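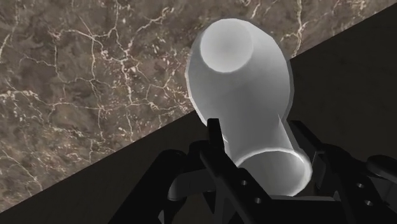

Unit 7: Emergency Savings and Debt Order

Instructor: Petronella Kekana
Handout revised Oct 28, 2025

7.1 Terms

Essential expenses: rent or mortgage, utilities, food, insurance, transport to work, minimum debt payments. Subscriptions and dining out are excluded.

Liquid savings: money that can be withdrawn within a few days without penalty. A retirement account does not qualify.

Coverage ratio: liquid savings divided by monthly essential expenses. The result is in months.

7.2 Worked case: the Orham household

Monthly essential expenses are $2,440. Liquid savings are $400. Coverage ratio = 400 / 2,440 = 0.16 months, or five days in a 30-day month.

The household can set aside $61 a week. At that rate a balance equal to one month of expenses is reached after 34 weeks (2,040 / 61 = 33.4, rounded up). Interest is ignored.

7.3 Order of payments

Minimum payments on all debts come first. Missed minimums bring fees and may raise the rate on the account.

A starter balance comes second. We use half a month of essential expenses in this course -- other texts use a flat dollar amount.

Extra payments then go to the debt with the highest annual rate. Paying the smallest balance first is also common. It usually costs more in interest, but accounts close sooner. Compare both methods in the Vosari worksheet before choosing one.

7.4 Problem set

Redo 7.2 with essential expenses reduced by $40 a month and the full $40 added to savings. Use 52/12 weeks per month. Show the conversion.

The Salazar case (three debts, one with a promotional rate ending in May) is due at the next session. Bring a calculator.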